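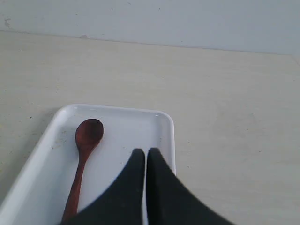
**Screen Studies 203, Gultedstead campus**
**Week 6 notes: listening to a film**

Welcome back! Last week we stayed with the eye: eyelines, screen direction, and why a cut on movement feels smooth. This week is all ears, and it's my favourite part of the course. Most of us grew up being told to watch a film. Very few of us were told to listen to one, and there's so much going on down there.

Please read these notes before the screening. The lecture will go quickly through the terms so we can spend our time on clips.

## Some terms to have ready

**Diegetic sound** belongs to the world of the story. The characters could hear it: a kettle, a train, a song on the car radio.

**Non-diegetic sound** sits outside the story world. Orchestral score is the usual case, along with most voice-over.

**Off-screen sound** is diegetic, but we can't see where it's coming from. A dog barks two yards over. It's the cheapest set extension in cinema: one dog, and suddenly there's a whole suburb.

**Atmos** (or ambience, or "room tone" when it's an interior with not much happening) is the bed of sound under a scene. Every place has one. A tiled bathroom and a carpeted bedroom are both "quiet", but you'd never mistake one for the other.

**Foley** is sound performed to match the picture after the shoot, mainly footsteps, cloth and the handling of props. A good Foley artist is acting. The walk has to carry the weight and mood of the person on screen, and a tired walk sounds different from a sulky one.

**Sound bridge** is when sound from one scene carries on into the next, or arrives ahead of it. The second kind is often called a J-cut, after the shape it makes on an editing timeline. When the sound lingers after the picture has gone, that's an L-cut.

## Why cloth matters

This one always gets a laugh in the lecture and then, a week later, people come back having noticed it everywhere. Cloth tracks (sometimes called "the moves pass") are recorded for nearly every feature with a full post budget. Someone sits with a jacket or a bit of cotton on their lap and rustles in time with the actors. You won't notice it while it's playing. Mute it, though, and the people on screen start to feel like cut-outs pasted over the background. 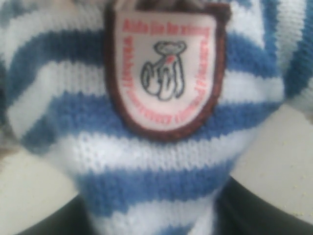 Try to hear the difference between wool and nylon. Nylon is bright, almost a whistle, and it cuts through dialogue, so mixers tend to pull it down. Wool is dull and close. If a director wants us near a character, a little low-frequency cloth under a line of dialogue can do as much as a move into close-up, and the audience will put it all down to the performance!

## The screening: *Lirusau*

Our film this week is *Lirusau*, which runs 152 minutes. Yes, it's long. Bring a jumper and something to eat that doesn't crackle (you'll understand why ten minutes in).

The story is simple. A ferry stops running, and a woman who used to sell tickets for it walks the length of the coast to deliver a parcel. There's hardly any dialogue in the first half and no score until the lighthouse. What you do get is wind, and I'd love you to pay attention to how many kinds of wind there are. The sound team gives each stretch of coast its own. By the time she reaches the salt flats, you know how far she is from home without being shown a map.

Things to listen for:

- The opening. How long is it before anyone speaks, and what fills that time?
- The ferry horn. It comes back after the ferry has stopped running. Is it diegetic? I've changed my mind on this twice, so argue it whichever way you like.
- The kitchen scene. Listen to the tap, then listen for when the tap goes missing from the mix. It's still running in the picture.
- The cut from the church to the bus. This is a gorgeous J-cut, and the first time through you'll probably take the engine for an organ note.
- The ending, which I won't spoil. 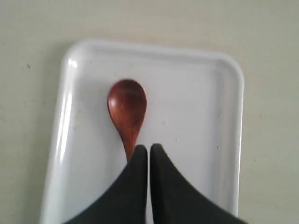
*Photo: Gultedstead Screen Studies*

## A comparison clip: *Prolbridge*

We'll put the kitchen scene next to a dinner scene from *Prolbridge*, a very different sort of film. It's a fast family comedy with wall-to-wall music and three conversations going at once. Here the mixer's job is traffic control. In each moment one voice has to win, and the others need to drop back without seeming to have stopped talking.

Notice how often cutlery is used as punctuation. A fork goes down on a plate and the whole table shifts its attention. Those hits were almost certainly added in post, because production sound on a real dinner table is a nightmare of clinks landing on top of lines. Actors are often asked to mime their eating for exactly this reason. Once you start spotting people in films who never quite touch their plates, you're gone for good.

I don't want anyone coming away with the idea that sparse sound is serious and busy sound is silly. *Prolbridge* is every bit as carefully built as *Lirusau*. The overlap at dinner is timed so that we catch the one sentence the father misses, and the rest of the plot hangs off it.

## Silence

True digital silence is very rare in a finished film. In a cinema it reads as a fault, and people turn to look at the projection box. What we call silence is usually atmos with something removed: the crickets stop, the fridge cuts out. We hear the gap.

There's a strong instance in the second hour of *Lirusau*, and in the Þorgeirsson theatre, with its very good speakers, you should feel it in your seat.

## Before the tutorial

Sit somewhere with your eyes shut for five minutes and write down everything you hear, in order. Then mark each sound as near, middle or far. Bring the page with you. Handwritten is fine, and so is messy.

Choose one scene from any film you like and watch it twice, once with the sound off and once with your back to the screen. Write a paragraph on what each version told you that the other couldn't. Headphones will help, even cheap ones.

The optional reading on magnetic tape and location recording is in the week 6 folder. It's technical in places, so skip the circuit diagrams and go straight to the section on boom operators. It's a delight.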